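When the Alarm Company Changes Hands

For sixteen years the alarm panels of Tromero have been screwed to the walls of small shops, dental offices and family houses. Most owners never think about the name on the cover. They type the code in the morning, type it again at night, and pay the bill. So the letter that arrived in April was a surprise for many of them. Tromero, it said, is now a part of Daten, and "your service will continue as before."

Installers read the same letter and started to call each other.

The price was not made public. What we know is the size of the dealer network, which counts 595 independent companies, many of them with three or four employees. These companies don't work for Tromero. They buy the panels, install them, and earn a small monthly amount from the monitoring. For them a new owner is a question of income.

Daten comes from a different side of the business. It made its money with door access for office buildings, where one contract can cover 300 doors and the customer has his own technical staff. A bakery with two motion sensors is another kind of customer. It calls when the siren goes off at five in the morning, and it wants to speak to a person it knows.

One dealer, who has sold the panels from the beginning and asked us to leave out his name, said he had been through this before with another brand. "First they tell you nothing changes," he said. "Then the phone support moves, and you wait 40 minutes on a ladder."

The support line is what dealers mention most. Tromero kept its own technicians on the phone, and they knew even the panels which are no longer produced. Daten uses Thambiah, an outside call center, for its access products. Whether the alarm line will move there too, the company did not want to say. It told us only that "all options are being looked at" – a sentence that calmed very few people.

There is also the matter of the radio. The older Tromero sensors speak only with Tromero panels. The newer ones use Telow, an open standard that several makers support. If Daten stays with Telow, a dealer can replace a panel and keep the sensors on the windows. If it goes back to a closed system, a house with roughly 16 sensors becomes an expensive visit, and somebody has to explain this to the owner.

Some dealers see a good side. Tromero was slow with its phone app, and customers complained about it for years. Daten has more programmers and a better app already.

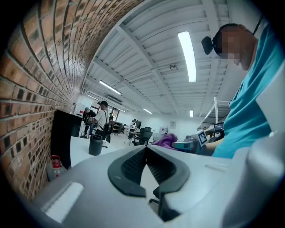
What owners should check now

Look first at your monitoring contract. In many cases it is signed with the dealer, and then the sale does not touch it. If it is signed with Tromero directly, read the part about transfer to another company, and note how long before the renewal you must cancel.

Ask your installer which radio your sensors use, and write the answer inside the cover of the panel. Ask also who has the installer code. Without it a second company can often do little more than take the panel from the wall.

The dealers expect new price lists before the end of the year.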